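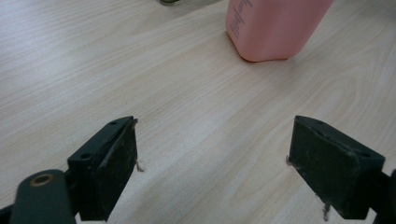 pink bottle on the table, pale wood

Refilling shampoo bottles: worth the trouble?

grellen_porch
Morning, everybody! Our little shop in Nilisby started selling shampoo by weight in December, and I've been hauling the same old bottles back and forth ever since (my kids think I've lost it). I paid 6 dollars for my last fill and it smelled lovely. Does anyone else do this, and do you wash the bottle every time?

mossyhat113
Oh, I love this! Hot water, a good shake, then upside down on a rack overnight. Never put new soap in a damp bottle, it goes thin and strange.

zamudio_kate
I have to disagree, friend. I top mine up without rinsing and have for years, and my hair is just fine.

mossyhat113
Well, you're braver than me! Mine went sour one summer and I had to toss the lot.

prosturden1277
The pump is the part that gets gunky, so run warm water through it. Does the Nilisby place take glass jars too?

grellen_porch
They do, but bring your own lid!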